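1/20/20

Quick one before work. Finished the Lives of the Desert Fathers last night, all 26 chapters – slow going in places. Still stuck on the monk who wept over one unkind word. 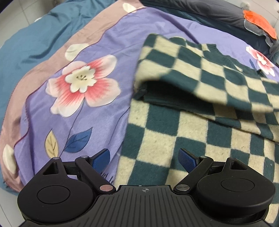
Matins at Stivley was thin but lovely. We sang the troparion twice becuase the choir lost its place. Psalm 50 after, by heart. Nearly.

Fasting again soon. Not ready. Must dig out the lentil recipe.

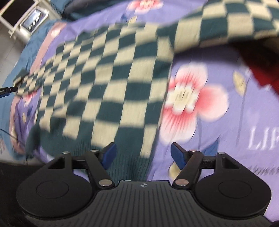 Pilgrimage in July

Four places left on the Sinero coach. Bring a prayer rope and a headscarf if you wear one. More when I know teh times.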